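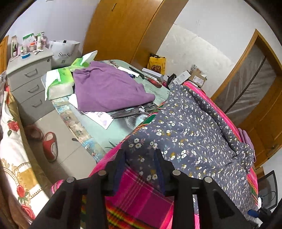 Ticket 614 — Guest room booking page shows wrong bed setup for Menzies annex
Status: Resolved, monitoring
Reported by: Jeanie Semple, front desk
Assigned to: Finlay Imrie
Component: Retbridge sync, room attributes

Initial report (Jeanie Semple)

Twin rooms in the Menzies annex are being sold on the booking page as doubles. Two parties have arrived this week expecting one double bed. The desk screen has the rooms right. Only the public page is wrong. Main house rooms look fine. I have put a note on the annex rooms asking the desk to phone guests before arrival, but we can't keep doing that through January.

Finlay Imrie

Confirmed on the public page. Desk system record for the annex twins reads bed_type = TWIN, bed_count = 2. Public page reads "1 double bed." Page cache cleared, no change. Tried a second browser and a phone off the office network, same result. The wrong value is in the data the page receives.

Checked the Retbridge outbound queue. No stuck messages. Last full push completed overnight with no errors logged. Turned on payload logging for the annex and forced a push of a single room.

Finlay Imrie

Payload as sent:

room_group: ANNEX-T
bed_type: TWN
bed_count: 2
max_guests: 2

The desk system stores TWIN. Retbridge is sending TWN. Main house twins go out as TWIN. So there is a translation step on the annex group that the main house group doesn't have.

The booking page does not recognize TWN. It logs a warning and uses the default for any room with max_guests of 2, and the default is a double. The warning goes to a log that only the page host can read, so we would not have seen it.

Senga Mackay

The annex group was set up separately when we were still on Gerar. Gerar wanted three-letter codes. There should be a mapping table attached to the group called legacy_beds or similar. I thought it was removed when we moved off.

Finlay Imrie

Found it. Table is named bed_legacy_3 and is still attached to ANNEX-T. Contents:

TWIN > TWN
DOUBLE > DBL
SINGLE > SGL
KING > KNG

What I can't explain yet is why this started now. We have been off Gerar since before the summer. Asked Dolteo support (they host the booking page) whether anything changed on their side.

Dolteo support, pasted from email

"We accepted three-letter bed codes as aliases in the previous importer. The new importer accepts full codes only. Your property was moved to the new importer on Thursday. Unrecognized codes fall back to the default for the guest count."

Finlay Imrie

That matches the first bad booking. The DBL rooms in the annex have been failing the same way, but their fallback is also a double, so they look correct by accident. SGL falls back to a single. KNG would show as a double, but there are no kings in the annex.

Plan:
1. Detach bed_legacy_3 from ANNEX-T. Do not delete yet.
2. Push one room and check the public page.
3. Push the rest of the group.
4. Desk to pull a list of annex bookings made since the importer change.

Finlay Imrie

Step 1 done. Step 2 failed. Page still shows a double. Payload log still shows TWN.

Retbridge keeps a compiled copy of the group settings and only rebuilds it when the group record itself is saved. Detaching a table does not count as a save. Opened ANNEX-T, changed nothing, pressed Save, pushed again. Payload now reads TWIN and the page shows "2 twin beds" after roughly 5 minutes.

Step 3 done. Whole group pushed, no warnings according to Dolteo.

Jeanie Semple

List pulled. I am phoning the guests who booked a twin room during that window. Most don't mind. One couple moved to the main house at the same rate.

Can the room text be checked too? One annex listing says "double room" in the description itself.

Finlay Imrie

That one is typed in by hand on the page side and does not come through the sync. Passed to Estela Echeverría, who edits the listings.

Estela Echeverría

Fixed. It was copied from the room next door. I read the other annex descriptions while I was in there and they are OK.

Finlay Imrie

Asked Dolteo to email us a copy of importer warnings. They can do a daily summary only, sent at 6 a.m. — accepted. It will go to the shared support address.

Leaving bed_legacy_3 in place, unattached, until the end of the month. If anyone edits group settings in Retbridge before then, open the group and press Save afterward, then check the payload log before trusting the page.

Status set to Resolved, monitoring.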